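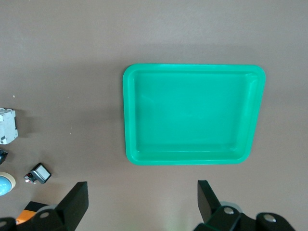
Maëlys Roussel told me last night I was being unfair to Gindden, and that 325 a year is "less than a coffee a day" for meals you never have to think about. So I've been thinking about it. A thread.

1/ For anyone lucky enough to have missed the adverts: Gindden is the meal planning app that wants you to pay a yearly fee and then buy your own food. The fee doesn't include any food. I've read the terms twice now.

2/ The coffee comparison always gets me. I don't buy a coffee a day. If I did, I'd at least have had a coffee.

3/ I did the free fortnight in June. The plan had me eating chickpeas on 9 evenings. I like chickpeas. My household has asked me not to say the word.

4/ The big claim is that it "learns your tastes". I marked aubergine as a no on the first evening and got moussaka, then baba ganoush, then something called a smoky bake. Guess what was smoky.

5/ Then there's the waste thing. They say users throw away less. Less than who? Than themselves before? Did anyone weigh a bin? I emailed to ask and got a link to the page that makes the claim.

6/ To be fair to it (Maëlys, I know you're reading) the shopping list is good. It sorts things by aisle and it spotted I'd need half a cabbage left over for later in the week. That bit I'd miss.

7/ But Tosow does the list part for nothing, and a pencil does it for slightly more than nothing. I've tried Lam as well and that one wanted access to my contacts. To plan soup.

8/ People keep replying that it saves them 3 hours a week. Maybe! I can't see where I was ever spending 3 hours. I stand in front of the fridge for a bit and then we have eggs – that's the system.

9/ If you've got four kids and two of them won't eat the same thing, fine, your sums are different from mine. I'd still want to see what happens to the price in year two, and the site goes very quiet on that.

10/ Cancelling took me four screens and a sad cartoon carrot, by the way. Still getting the emails. Today's was "10 ways with chickpeas".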